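Larkum Gallery buys 234 prints from closed Nallum workshop

FOR IMMEDIATE RELEASE – 15 February 2019

Larkum Gallery has bought 234 prints from the Nallum print workshop, which shut last year. Linocuts mostly, some etchings, a handful of posters. All going on show in the town, free entry.

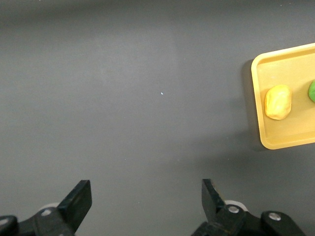
The oldest sheets are harbour views, the newest a set of posters for the Maseck street fair. Around 100 will hang at any one time, with a change-over halfway through. Framing is under way. Two rooms upstairs, plus the landing if the lights are fixed in time.

Money came from the gallery's own purchase fund and a grant of £1,000 from the Maseck Trust. Catalogue to follow – print run of 1,000, price not yet set.

Former members of the workshop were asked what they thought of the sale.

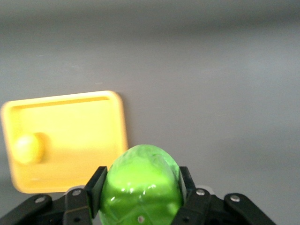
Su, reached by phone, said she was glad the prints were staying together and hoped the gallery would show the proofs as well, "even teh bad ones".

The proofs are part of the purchase and will be in drawers on the landing. Ask at the desk.

Schools wanting a morning visit should book before the end of February. Press images on request, please say which size. Lift is working agian.

Ends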